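Home > Boards > Automation > Standards and Good Practice

Naming and reset rules for simulated tabletop scenes (draft, comments wanted)

Posted by ahosoda, January. 9 replies, 2,334 views 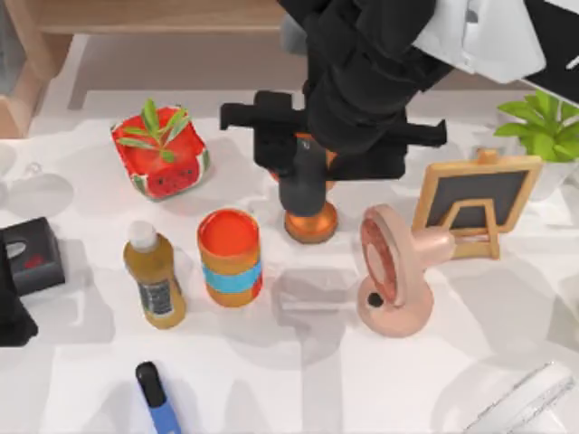
We are trying to agree one set of rules for tabletop pick and place in simulation before the spring runs start. At present the Westhorpe group and ours keep separate notes, and the two disagree on what counts as a valid episode. The draft is below. I would like objections in this thread and not by email, so that there is a record.

1. An object is named by shape and colour first. A functional name (grinder, lamp, fan) goes in a second field and may be left blank.
2. A lift counts once the base is clear of the table and stays clear for the hold period. A single still is never accepted as evidence of a lift.
3. Objects within reach of the open fingers at the grasp point must be listed in the episode header.
4. Nothing that is to be grasped may start partly outside the camera view. Background items may.
5. The second arm, if loaded, is parked and its joint values are written to the header.
6. Transparent objects are permitted but carry a flag.

Hold period is set to 220 simulation steps for now.

Ayane Hosoda

Share (4)

---

holub_r

Rule 1 is overdue. In the scene at the top, the thing in the gripper is dark grey with an orange collar and an orange base. I would have typed "grinder" and moved on. My colleague typed "lamp". Both entries are in the Buvska log for the same mesh, and the search tool treats them as two objects.

I would go further and make the functional field blank by default, filled in only from the asset's source record.

---

tk_gantry

Disagree with both of you on rule 1. Language-conditioned policies need the words people use. If the instruction set says "pick up the dark grey bottle-shaped object with the orange base", you will train on sentences that no operator is going to type. Keep the functional name as the primary one and sort out the duplicates with an alias table.

Rules 2 to 5 are fine by me.

---

ahosoda

The header and the instruction text are different fields. The instruction can say whatever the annotator likes, subject to review. Rule 1 covers the header only. I will change the wording to say so.

An alias table was tried at Westhorpe. It had 71 entries when it was dropped and several of them pointed at each other.

---

tk_gantry

Then say "header name" in the rule. As written it reads as if it governs everything.

---

millbank

Comment on rule 2. Your own scene shows why it is needed. The base is just above the surface and from that one view I could argue for "being lifted" or "just put down" with equal confidence. We had a reviewer passing episodes on the final image alone and it took a month to find out.

However, 220 steps is meaningless without the time step. Somebody will run at a finer step and the hold will be over before the fingers have settled. Please give it in seconds.

---

ahosoda

Agreed. The rule will give seconds, with the step count worked out from the time step in the header. Figure to follow when I have checked it against the Westhorpe configuration.

---

gisico_sim

Speaking for myself and not for Gisico.

Rule 3 needs a definition of "within reach of the open fingers". The gripper here is a wide parallel one, with the fingers going out to left and right. A radius from the tool centre is the wrong shape for it. It catches things in front of and behind the hand that the fingers will never touch, and if it is set too small it misses things on the opening axis. Use the swept box of the fingers from fully open to closed, plus a margin. Every physics engine I have used can return the overlaps for a box.

Rule 4: I would keep it, but log the partly hidden items too. The marker and the translucent container at the bottom of this view both run out of shot. If either is promoted to a target in a later task, the person doing it needs a warning that the start pose is not legal.

---

holub_r

On rule 4, there is also the dark angular thing on the left border, by the tissue box. I could not tell you what that is from this camera. If it is in the scene file it should have a name in the header, visible or not.

---

millbank

That sounds like a lot of typing for background clutter. We generate the clutter at random. Are you asking for every item in every episode?

---

holub_r

The generator knows what it placed. Have it write the list. No one should be typing it.

---

ahosoda

Taking both points. Swept box for rule 3, margin to be decided. Rule 4 gains a second sentence: all loaded objects are listed by the generator, with a field for visible, partly visible or hidden, worked out per camera at the first step.

Is there any objection to rule 5? It has had no comments except from tk_gantry.

---

gisico_sim

A small one. "Parked" should mean a named pose from the robot file. We have had episodes in which the second arm was parked wherever the last run left it, and its housing blocked part of the back of the table from one of the cameras. The joint values were recorded correctly each time. They were simply different each time.

---

tk_gantry

Seconded. Also, rule 6 should say what the flag is for. The clear dish or cup near the left edge is nearly invisible against the white table. If I am filtering for depth training I want it out. If I am filtering for a hard test set I want it in. A plain yes or no does not tell me whether the renderer was set up to treat the material properly.

---

ahosoda

Two fields, then: material transparent (yes or no) and the render setting used. Named park pose accepted.

Revised draft:

1. Header name is shape and colour. Functional name optional, taken from the source record only. Instruction text is outside this rule.
2. Lift requires a hold in seconds, value to be confirmed. No single stills.
3. List all objects overlapping the swept box of the fingers at the grasp point, plus margin.
4. Targets start fully in view. All loaded objects listed by the generator with visibility per camera.
5. Second arm in a named park pose, joint values recorded.
6. Transparent material and render setting both recorded.

---

tk_gantry

I still think rule 1 will be ignored within a month, but I can work with it. Please note my objection in the change log.

---

ahosoda

Noted in the log against rule 1. The margin for rule 3 is still open. If you have measured values for a wide parallel gripper, post them with the finger length and the time step.

Tags: simulation, grasping, episode headers, good practice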